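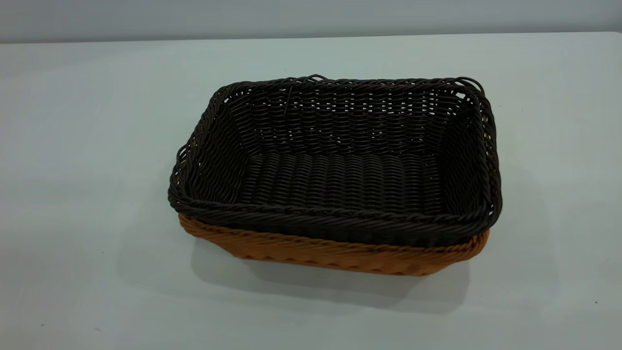 Nested woven baskets, dark inside tan.

Piltley Residents' Forum > Community Services > Donated goods: proposed changes to intake at the Caddale Street depot

Posted by depot_coordination
2026-01-28

Residents are advised that the depot is reviewing its intake procedure for household goods. Under the present arrangement, donors may leave up to two cartons per visit without an appointment. In the last financial year the depot recorded 3227 individual visits, and 724 of these included items that could not be offered for sale and were sent to landfill at the depot's expense.

The draft procedure would require donors to book a time and to sort goods by category before arrival. Homewares, linen and small furniture would be received at separate counters. Comments are invited in this thread until the end of the consultation period.

Renzo Marchetti
Depot Coordination

Reply from orlandini_rd
I support the sorting requirement and oppose the booking requirement. Many households on the Orlandini Road side have no car and bring goods by bus when the opportunity arises. A fixed time would discourage those donors, whose contributions are generally small and in good order. The landfill figure should be broken down by size of load before any conclusion is drawn from it.

Reply from kvitola
With respect to the previous poster, the difficulty lies in unannounced arrivals. I have served at the homewares counter for two years. When several vehicles arrive together, cartons are accepted without inspection and the faults are found afterwards, when the donor has gone. Bookings would allow each carton to be opened in the donor's presence.

I would also ask that storage goods such as baskets, tubs and trays be given their own category. They are presently entered under "miscellaneous" and priced inconsistently.

Kristaps Vītola

Reply from flurnska_lane
Could the coordinator confirm whether the $100 limit on single items would remain? The draft is silent on the matter. A dining table I donated in January was declined on the ground of its value, although the published guidelines refer only to electrical goods.

Reply from depot_coordination
The limit applies to all categories and would be retained. The guidelines will be amended to make this clear, and I apologise for the inconvenience caused.

In response to orlandini_rd, a breakdown by load size is not available, as intake staff record visits only. I accept that this is a weakness in the figures. A separate category for storage goods will be added to the draft.

Reply from orlandini_rd
I thank the coordinator for the reply. If the size of loads was never recorded, the case for universal bookings has not been made. I would propose that donors on foot carrying a single carton be exempt.

Reply from kvitola
I could accept an exemption for one carton, provided that it is opened at the counter — including on Saturday mornings, when the queue reaches the footpath.

Reply from depot_coordination
Both suggestions have been noted and will be included in the summary of submissions. The revised draft will be posted in this section of the forum.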